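Neues aus der Spielkiste: Bauklötze im Herbstprogramm

Slanina, 9. September 2024

Die Bauklötze sind zurück im Sortiment der Spielausleihe Slanina. Ab sofort können Familien, Kitas und Horte wieder ganze Kisten mitnehmen. Die Leihfrist beträgt 12 Tage, eine Verlängerung ist möglich, solange keine Vormerkung vorliegt. Der Bestand umfasst jetzt 954 Würfel, zum größten Teil aus der Auflösung des Spielkreises in Punurby.

Für den Anfang reichen wenige Klötze und eine glatte, ebene Fläche. Ein mit Packpapier bezogener Tisch eignet sich gut, darauf lassen sich auch Grundrisse vorzeichnen. Eine einfache Aufgabe für Kinder ab zwei Jahren ist der Farbturm: Gelb kommt nach unten, Rot in die Mitte, Blau obenauf. Wer weiterbauen will, nimmt Grün und Orangerot dazu – diese Würfel bleiben zunächst neben dem Turm liegen.

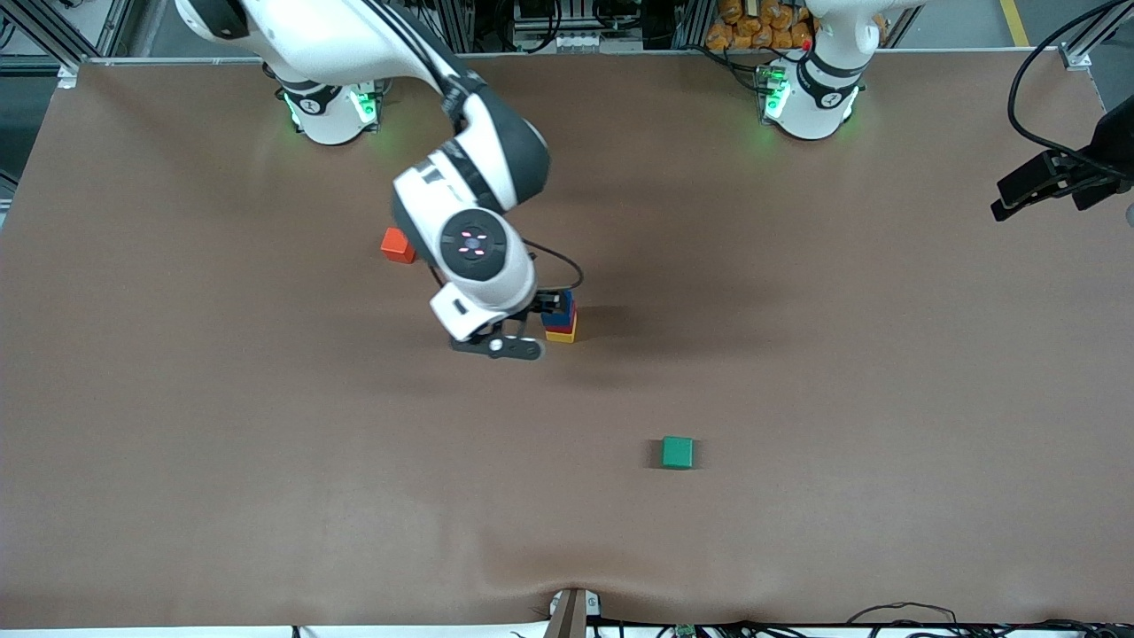
Ausleihe und Rückgabe

Die Kisten stehen im Regal neben dem Eingang. Bitte die Klötze vor der Rückgabe trocken abwischen und nach Farben sortiert einräumen. Fehlende Würfel bitte auf dem Zettel im Deckel vermerken, Ersatz wird nicht berechnet. Große Kisten für Gruppen müssen eine Woche vorher bestellt werden – das gilt auch für den Standort Skunside.

Im Januar folgt ein Bautag für Schulkinder. Dafür sind 600 Würfel reserviert, die in dieser Woche nicht verliehen werden. Anmeldungen nimmt die Ausleihe zu den üblichen Öffnungszeiten entgegen.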